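Brollthorpe open day, quick notes before I forget it all

Got to the old Brollthorpe flour mill at half past nine, already a lineup down the laneway. July, freezing, no gloves. Parking is 3 dollars and coins only so bring some. They run this once a year and I've missed it twice.

Tour groups are capped at 14. Ours was led by Dezső Jakab, ex-miller, very dry, hard to hear over the rollers. Ground floor is intake and cleaning, then up a properly steep set of stairs (44 of them, there's a sign) to the sifters. Whole building hums through your boots. Flour in everything, my black coat was a mistake. 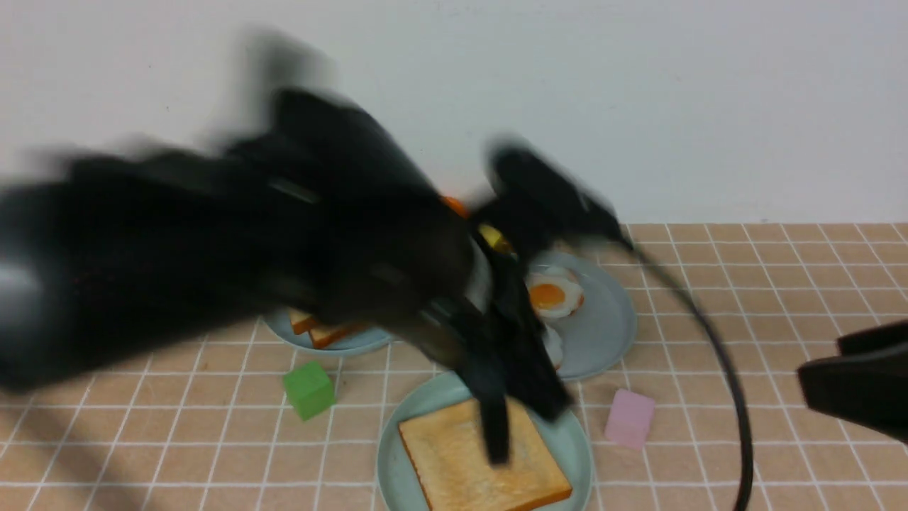 Bread was what I'd come for. The mill sells three flours and Jakab reckons the middle one, the Budano, is the one to buy if you only bake a loaf a week. Strong enough for sourdough, not so thirsty. He says judge it toasted, never fresh, and a plain slice of toast like the one on the table there is all the test he's ever used. Colour, smell, does it go leathery when it cools. Fair enough. I bought two bags, then went back for a third.

Upstairs again for the stone room. Katsuhiko Sekiguchi was dressing a millstone by hand, tapping away, didn't look up much. Seven weeks to do a pair properly, apparantly. Could of watched him all day but they move you along.

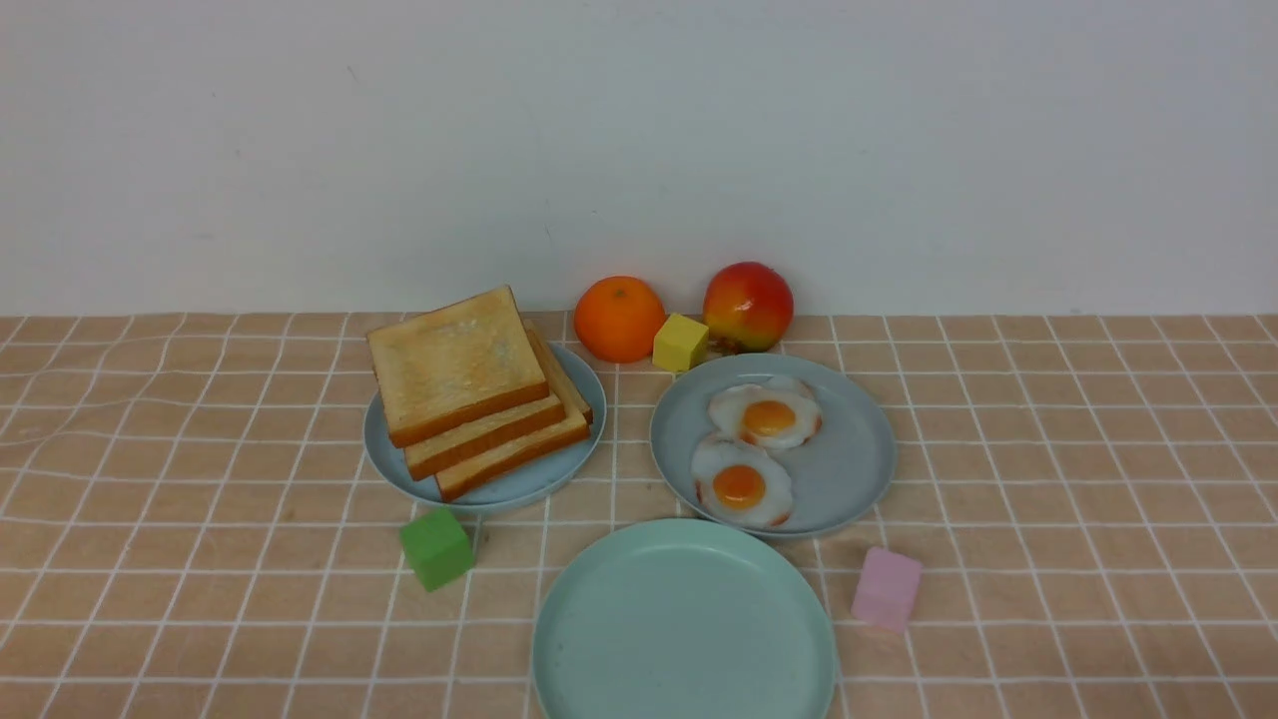

Lunch was the Suwannarat van in the yard, curry puffs, long wait, worth it. Tea from the mill kitchen is fine, scones gone by noon. Skip the Valasero talk on grain contracts unless you farm, half the room was on their phones.

Missed the water wheel, it shuts at 2 and I was still in the flour shop. Toilets are out past the silo, take a torch if you're there late arvo. No lift to the upper floors so ring ahead if stairs are a problem.

Going again next year, earlier, in a different coat.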